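Bokley Solid Colour Play Blocks, Foam, Mixed Set
Home > Playroom & Daycare > Soft Play > Blocks

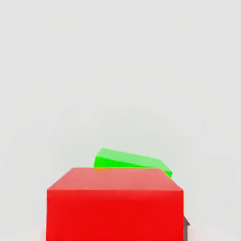 Red cube, with the green block behind. Other colours listed below.

$49.00 per set
In stock, Sonside warehouse. Ships in 2 business days.
Qty [1] Add to cart | Add to wish list

Quick rundown
Chunky foam blocks for toddlers and up. Wipe clean covers. Good for home, daycare, waiting rooms, church basements, wherever. Light enough for a two-year-old to drag about, firm enough to stack without slumping. Sold by the set only, no singles, please don't ring to ask.

What you get
Cubes and rectangular blocks, mixed
Storage bag, drawstring
Care card
Spare zip pull (goes missing fast, put it somewhere)

Specs
Brand: Bokley
Range: Solid Colour
Material: closed foam, polyurethane-coated cover
Set weight: 800 g, bag not included
Age: 12 months +
Cover: zipped, zip tucks under a flap
Colours: red, green, yellow, navy
Assembly: none
Warranty: 6 months on seams and zips

Colours
Colours vary a bit between batches. If you're matching a set you already own, put your old order number in the notes box and we'll try to pull from the same run. Can't promise. The yellow changed in March, new one is warmer, more of an egg yolk. Old yellow is gone, sorry. Navy is navy.

Cleaning
Warm water, drop of dish soap, soft cloth. Dry with a towel. No bleach, no methylated spirits, no scrubbing pads, they take the colour off the corners first. Covers come off but don't machine wash them, the coating cracks. Crayon comes off with a bit of baking soda on a damp cloth. Permanent marker doesn't come off. We've tried everything.

For centres: the usual diluted sanitiser is fine, spray on, wipe off, don't leave it sitting in the seams.

Storage
Keep them dry. Don't leave in a hot car or pressed up agianst a heater. Foam that's been squashed under something heavy for weeks will come back most of the way, give it a couple of days unzipped. Bag has a loop for a wall hook, hook not supplied.

Goes with
Vallent Floor Mat, fold-up, grey or oatmeal. Wipes down the same way
Vallent Corner Wedge, same firmness as the blocks so kids can step from one to the other
Lemma Picture Cards, build-this-shape cards, good for ages 3 to 5
Bokley Replacement Covers, email us with the colour and shape you need

Shipping
Metro: 2 business days
Regional: up to 6 business days
Remote: we'll email a quote before we charge anything
Pick up from Sonside, free, weekdays only. Wait for the ready email before you drive over. Bring the order number. Box is bulky but one person can carry it, fits on the back seat of a small car.

Returns
Unused, in the bag, within the usual returns period. Covers that have been drawn on, chewed or sat on by the dog are not unused. Faulty zip or seam, send us a photo and we'll post a new cover, no need to send the old one back.

Questions we get

Are they hard enough to sit on?
For a kid, yes. Not made for grown ups.

Can they go outside?
For an arvo on the grass, sure. Not overnight. Sun fades the red worst.

Do they float?
Yes but don't. Water gets in the zip and takes forever to dry out.

Do they smell?
A bit, out of the bag. Air them out in the garage or on a covered porch, gone in a day or two.

Any Velcro or magnets?
No. Plain blocks, nothing to pick off.

Do you do school pricing?
Yes, 6 sets or more. Use the quote form, put the centre name in the subject line, and tell us if you need an invoice instead of card payment.

Reviews

"Bought for our playgroup, got a second set straight after. Zip flap is fiddly but I guess that's the point." 5 stars

"Nice and light. Wish the bag was bigger, its a squeeze getting the last one in." 4 stars

"Green is brighter than I expected. Kids love it, doesn't go with my lounge room." 4 stars

"Asked for the old yellow, got the new yellow. They did warn me." 3 stars

Stock note
Next delivery lands Tue 20 August. Navy might be short in that one. If navy runs out we'll email and you can wait or swap for extra green. Backorders go out in the order they came in.

Item also listed as: Bokley foam cubes, Bokley soft blocks, daycare block set
Back to Soft Play | Ask about this product | Print this page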